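Grernora 招聘干花插制与陈列员（兼职、全职各一名）

职位编号：854
发布日期：2018-11-14
用人部门：见页末
招聘人数：2人
到岗时间：12月内，具体日期面谈时商定
工作地点：Grernora 样品间及仓库，两处在同一个院子里，走路即到
投递方式：通过 Postport 提交，不收纸质简历

关于我们

Grernora 做家居用的干花和花器，主要客户是家具门店、民宿、咖啡馆和写字楼前台。我们自己不种花，花材从几家固定的供应商进货，到货后在仓库分拣、修剪、捆扎，再到样品间配瓶、定样。客户看中哪一款，就照样品的搭配出货。目前在售的花器分成素面和带纹路的两类，以白色为主，另有少量灰色和陶土色。

Indarer 是我们的干花系列名，客户来信来电多数用这个名字称呼产品，入职后会经常看到。Rautiainen 是我们的花器供应商，瓶子的到货、验收、退换都与他们对接。

这次招人是因为样品间换季。冬季的款式要在客户年底布置之前定下来，春季的打样也要跟着开始。原来的一位同事调去采购，空出一个全职位置，另外增加一个兼职位置。

职位一：干花插制员（全职）

主要工作内容如下。

花材到货后开箱、抖散、分类。干花在运输中会互相勾住，需要一枝一枝理开，理的时候从茎部下手，不要拉花头。掉下来的碎花和碎叶收进盒子，能用的留作小样，不能用的清掉。

按样品单修剪茎长。样品单上写的是从瓶口到最高枝的距离，瓶内的长度需要自己根据瓶子的深度推算。刚开始可以先拿一枝试放，再剪整把。剪短了没有办法接回去，所以宁可多试一次。

捆扎。整把出货的花在茎的下半段扎一道，松紧以拿起来不散、拆开时不伤茎为准。扎得太紧，细茎会从扎口处折断；扎得太松，客户开箱时花头高低不齐，会来投诉。

入瓶。高瓶和矮瓶的做法不一样，本页后半部分有较详细的说明，面谈时也会问到。

给成品拍记录照，填写样品卡。样品卡上要写花材名称、瓶型、摆放朝向、完成人。字迹要清楚，颜色用普通的说法写就行，比如米色、浅绿、灰粉、明黄，不要自己起名字。

职位二：陈列员（兼职）

兼职的工作以样品间为主，不负责仓库分拣。

每天开门前检查台面和花瓶。干花会落屑，台面要用软刷先扫一遍，再用拧干的布擦。瓶身上的手印用干布擦掉。瓶子里面不能进水。

按陈列图摆放样品。陈列图由组里统一画，摆的时候如果觉得两件靠得太近或者高低不合适，可以提出来改图，不要自己先挪了再说。有几次客户照着旧图下单，样品间里却已经是另一种摆法，后来核对花了很长时间。

客户来看样时在旁协助，取瓶、换花、记录对方的要求。不需要做销售，报价和合同由业务同事负责。客户问到价格，请他们直接联系业务。

收样。看样结束后把花从瓶中取出，放回对应的格子，空瓶口朝上放回架子。高的瓶子放下层，矮的放上层。

工作时间

全职：每周5天，上午9点到下午5点，中间有午休。休息日轮换，排班表提前贴出来，可以互相换班，换班需要在 Postport 里登记。

兼职：时段以上午为主，客户集中来访的时候会需要下午。面谈时请带上自己能来的时段，越具体越好。我们会照着排，不会临时加班次而不问你本人。

12月的到货比较密，全职岗位在这个月可能需要延长工作时间，延长部分按规定计加班费或者调休，由本人选。

薪酬与待遇

全职岗位签劳动合同，缴纳社会保险和公积金，有试用期，试用期长度写在合同里。工资由基本工资和岗位津贴组成，金额根据经验确定，在第一次面谈结束时书面告知。我们不按件计酬，做得慢的花型和做得快的花型拿一样的钱。

兼职岗位按小时计酬，每月结算一次。到岗当天就开始计时，培训时间也算。

两个岗位都提供围裙、手套、口罩和剪刀。剪刀每人一把，自己保管，钝了拿到仓库窗口换。有些花材粉尘较重，分拣时必须戴口罩，请不要摘。

院子里有食堂，中午可以吃。食堂按餐收费，也可以自己带饭，休息室有微波炉和冰箱。自行车和电动车停在后门，充电位不多，先到先用。

样品间夏天不开很强的冷气，冬天暖气也开得低，原因是花材怕忽冷忽热，也怕吹。冬天上班请穿得暖一些。

我们希望你

手稳，有耐心，能够长时间做同一件细致的事。

能分清相近的颜色。样品里有不少米色、奶白和浅褐，光线不好的时候很难区分，面谈时会请你做一个简单的分色。

对干花、花粉、植物碎屑不过敏。有哮喘或者皮肤敏感的人请慎重考虑，最好先问过医生。

能站着工作。台面高度是固定的，配有高脚凳，但插高瓶时站着更顺手。

能看懂样品单，能用中文写简短的记录。组里有同事的母语不是中文，日常交流中文为主，夹一点英文，英文不好没有关系。

全职岗位需要搬运纸箱。干花的箱子体积大、分量轻，花器的箱子分量较重，搬的时候有推车。

有花店、陈列、手工或者包装方面的经验会优先考虑，没有经验也可以投。学过鲜花花艺的人要有准备，干花和鲜花的手法有不少地方不一样：干花没有韧性，不能弯，不能靠花泥吸水定位，插进去再拔出来容易掉头。有些鲜花花艺做得很好的人，刚开始反而会剪掉太多。

不适合的情况

只想做设计、不想做分拣和清扫的人，请不要投全职岗位。分拣和清扫占去很大一部分时间，到货多的日子可能整天都在理花。

只能做到12月底的人，请不要投全职岗位，可以投兼职，并在表格里说明。

未满法定工作年龄的不能录用。在校学生投兼职需要提供学校同意的证明。

面谈怎么进行

投递以后，合适的人会收到 Postport 的站内通知，里面有可选的时间，自己点选即可。没有收到通知说明还在看，或者这一轮没有安排，不必反复投递，重复投递会覆盖前一份材料。

面谈在样品间进行。前半段谈话，由 Sirkka Juntunen 主持，内容是过去的工作、能来的时间、对待遇的问题。后半段动手，由 Kojo Amoah 带着做，材料和工具都由我们准备。

动手部分包括：把一把缠在一起的花理开；按样品单剪一次茎；把一把花放进高瓶，再把另一把放进矮瓶。不看速度，主要看拿花的位置、剪之前有没有试、放进去以后会不会退后看一眼。做坏了花材不用赔。

请穿方便活动的衣服，袖口不要太宽，宽袖口会带倒细瓶。戒指和手链请提前取下。长发请扎起来。

面谈结束后，结果以书面形式通知，录用和不录用都会通知。

关于高瓶和矮瓶

有几位来问过岗位的人想知道平时具体插什么，下面写得细一点，供投递前参考，也省得面谈时从头讲。

高瓶瓶身窄，能放的茎不多，花头要轻。放的时候拿住茎的中段，先让茎端对准瓶口，再往下送，送到底以后松手，让花自己靠到瓶口一侧。不要捏着花头往下按。颜色淡的混合花束比较适合高瓶，其中有细枝伸出来的，把细枝留在外侧，不要修齐。

矮瓶肚子宽，茎在里面会散开，花头随着张开。明黄色这一类分枝多的花放矮瓶比较好看，一把放进去会成扇形。茎如果留得太长，整把会往一边倒，所以矮瓶的茎要比看上去需要的再短一点，但不要一次剪到位。

两只瓶摆在一起时，先定矮瓶的位置，再定高瓶。两把花不要碰到。碰到以后拿开，掉屑最厉害的就是那一下。

还没有入瓶的花平放在台面上，茎端朝外，花头朝里，不要悬在桌边，不要叠放。 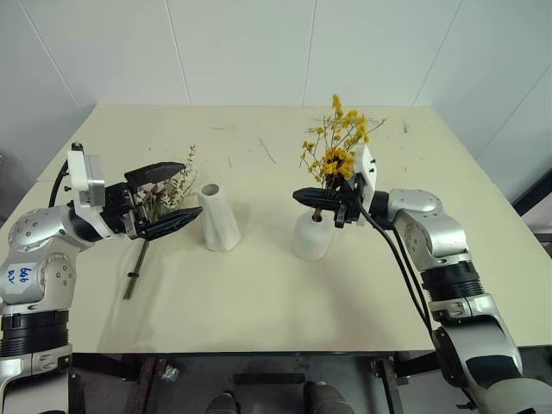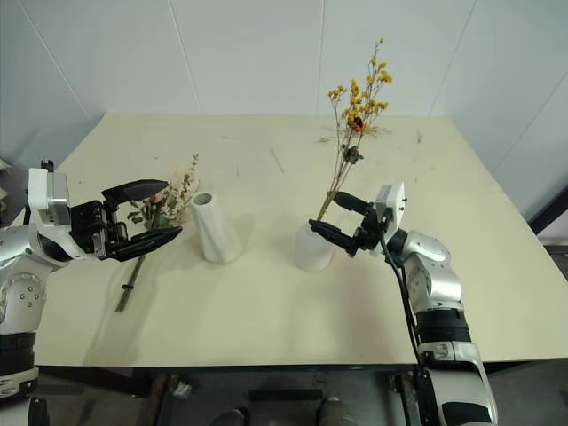
Grernora 样品间·干花与花器组

组里使用的台面是浅米色，样品瓶常用白色，一只细高，一只矮而宽。细高的那只瓶身带一点扭转的斜棱，拿的时候握住下半部分，不要捏瓶口。矮的那只瓶身光滑，容易沾手印，摆好以后再擦一遍。明黄色的花和米色、浅绿的混合花束是练习时先接触的花材，样品卡上分开登记，不要写在同一张卡上。

新同事到岗以后先跟着组里做，不单独接待客户，也不单独验收花器。什么时候可以独立做，由带的人和本人一起商量，没有统一期限。兼职同事如果只在上午来，带的人也会安排在上午。

培训的顺序一般是这样：先学认花材和放花材的格子，再学理花和捆扎，然后是剪茎，入瓶放在后面。很多人想先学入瓶，但是茎没有剪对，入瓶怎么调整都不好看，所以顺序不改。陈列员的培训里没有捆扎，多一项看陈列图。

花器验收要单独说一下。Rautiainen 的瓶子到货时用纸隔开装箱，开箱后先看瓶口有没有缺，再看瓶底是否放得平，最后看瓶身颜色。白色瓶之间有轻微色差是允许的，但是同一个客户的订单里尽量挑接近的放在一起。有缺口的瓶子贴上标签放到退换架，不要放回样品架，也不要自己带走。

Indarer 系列的样品卡是浅绿色，其他花材的样品卡是白色。卡片按完成日期放进抽屉，借出要签名。

投递材料

请在 Postport 搜索职位编号，进入后填写以下内容：

姓名和联系电话；
应聘的岗位，全职或者兼职，两个都愿意的请都勾选；
可以到岗的日期；
每周能来的时段（兼职必填）；
以前做过的工作，简单写几行即可，不需要格式漂亮的简历；
有没有过敏史；
如果有自己插的花或者布置过的陈列，可以附照片，鲜花、干花都行，手机拍的就可以。照片请不要加滤镜，我们要看颜色。

不需要附身份证复印件，录用以后再交。不需要交任何费用，如果有人以 Grernora 的名义收取报名费、培训费或者服装费，请不要付款，并通过 Postport 告诉我们。

常有人问的几件事

可以先来看看再决定投不投吗？可以，在 Postport 留言约时间，开门时段内都能看。仓库不对外开放，只能看样品间。

可以把练习用的花带回家吗？当天练习剪坏的可以带，完整的要放回格子。

有没有晋升？做得久的同事可以转做打样，也就是自己配花、配瓶、画陈列图。打样的位置不常空，空出来时先在组内问，没有人愿意做再对外招。

兼职可以转全职吗？可以申请，要看当时有没有位置。转岗以后兼职期间的时间计入工龄。

需要加班到很晚吗？平时不需要。到货车晚到的日子会留人收货，留谁提前商量，住得远的人可以不留。

能不能在家做？不能。花材和瓶子都不出样品间。

上班可以听音乐吗？仓库可以，样品间有客户的时候不可以。

联系方式

岗位内容和培训方面的问题，请在 Postport 留言给 Kojo Amoah。待遇、合同、时间安排方面的问题，请留言给 Sirkka Juntunen。留言时写上职位编号和应聘的岗位。电话不接受岗位咨询，前台同事不了解具体情况，打过去也会请你留言。

两个岗位招满后，本页会改为“已结束”，Postport 上的投递入口同时关闭。没有录用的材料不保留，以后再招人时需要重新投递。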